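# Gastus round bedroom bin, black

I sell a small handful of things for bedrooms through Stonow, my little shop in Kusville, and the Gastus is the one I get the most messages about. 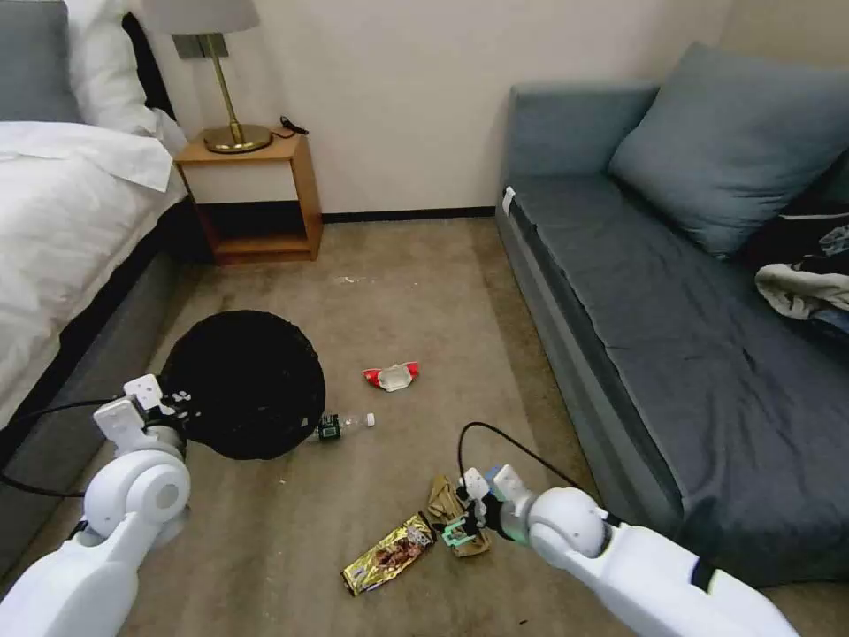

**Will it fit between a bed and a bedside table?**

Measure the gap first. The Gastus is 28 cm across the top, so leave a bit more than that if you want to pull it out without scraping anything.

I started stocking these after years of using a carrier bag hooked on a drawer handle (don't judge me). A bedroom doesn't make much rubbish, but what it does make ends up on the carpet – chocolate wrappers, bits of brown paper from parcels, the water bottle you finished at two in the morning. I wanted something open at the top, with no lid and no pedal, so you can drop things in half asleep.

It's black, it's round and it weighs next to nothing. I keep mine right up by the side of the bed and I've stopped noticing it, which I mean as a compliment!

**The useful bits**

- Colour: black
- Shape: round, open top
- Liners: small pedal bin bags fit, folded over the rim
- Cleaning: damp cloth, then leave it upside down to dry
- Order code: 128

Empty drinks bottles go in fine standing up, though I'd sooner you kept those for the recycling. Some people buy 2 and have one for each, and that works nicely under a desk as well. Please don't use it for anything hot or for wet food.

**Delivery**

Orders go out from Kusville with Sezer, our courier, and I post twice a week. The last batch sold out in November, so this time I've ordered 70. If the page says it's in stock then it's on my shelf – send me a message if you'd like the rim measured or want two packed in one box.

Page updated 30 March 2022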